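What Lives Inside a Computer?

By Jussara Vasconcelos

3 comments
59 shares

Maybe you have at home, or at school, a computer with a big box. The box is called a tower. When it works you hear only a small wind noise, and from outside it looks rather boring. But inside it is like a little town, and every part of the town has its own job.

The biggest flat thing in the town is the motherboard. It is a thin board, very often green, and all the other parts are joined to it. Inside the board there are very thin metal paths, and the messages travel on them, as cars travel on streets.

The power supply is a metal box. It takes the electricity from the wall and changes it, so that it is gentle enough for the small parts. Then it sends it out by cables of many colours.

The processor, or CPU, is the part that does the thinking. It is small and square, and you could hide it in your hand. It can do millions of sums before you finish saying your name! It sits in a special place on the motherboard, called the socket.
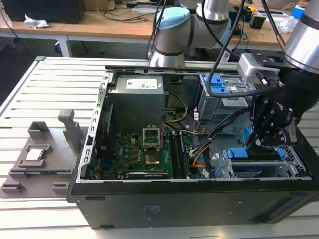
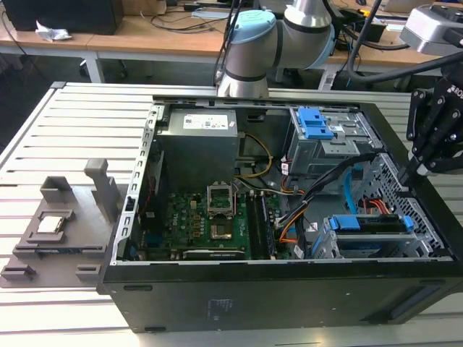 In both pictures the tower lies on its side, the socket is open and the processor rests on the grey tray at the left.

A processor must go into its socket in the correct direction. Usually there is a tiny triangle in one corner to help you. You put the processor down softly, without pushing, and then you close the metal frame over it. Some processors have thin pins below, and other ones have the pins in the socket. Pins bend very easily, so we never touch them with fingers.

Near the socket are the long slots for the memory. Memory is like your desk: you keep on it the things which you are using now. The drive is more like a cupboard. It keeps your drawings and games also when the computer is switched off.

New word: to install. It means to put a part in its place, ready to work.

Would you like to look inside a real one? Ask a grown-up first. The plug must be out of the wall, and the power supply box must always stay closed, even for grown-ups. My neighbour Hatsue Hosoda let me open her old tower when I was nine, and the first thing I found was a great deal of dust.

Next time we will look at the fan and why a computer gets warm.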